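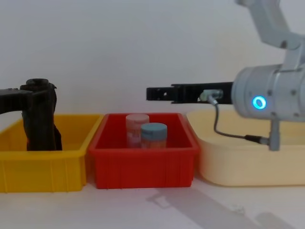
I have been putting off the sorting for weeks, and on Friday I finally cleared the table and got the bins out. Yellow, red and cream, same as always. I know some people use nice matching baskets with little chalk tags (my sister does, and they look gorgeous), but cheap plastic has got me through 4 moves and I'm fond of it by now.

The canisters went in the red one to start with. There's a pink one and another with a light blue lid, and I always think I'll put tea in them and never do. I bought both at the spring market in Moltthorpe last April from an older man called Helmut Steinbach, who threw in a whole sack of buttons because he didn't feel like driving them home. Nearly 1000 buttons! I've used two.

Yellow is for anything I haven't decided on yet — it fills up fastest, of course. And the big cream tub is for whatever is leaving the house. I'm supposed to be strict about that one. I've promised the thrift store in Vorham a full load before the holidays, so we'll see how I do.
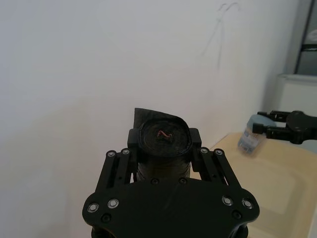 Vol. 2, No. 4

And then there are the things that don't belong to any bin at all. What would you call a black roll sort of thing with a little zigzag of red and orange wire in the middle of the top? It looks as if it's wrapped in tape, or maybe fabric, and there's a black flap sticking up behind it. My first thought was the craft drawer, my second was the junk drawer, and those are the same drawer if you know my house. For now it can go in with the undecided stuff.

Next up is the hall closet, where I'm pretty sure the rest of the buttons are.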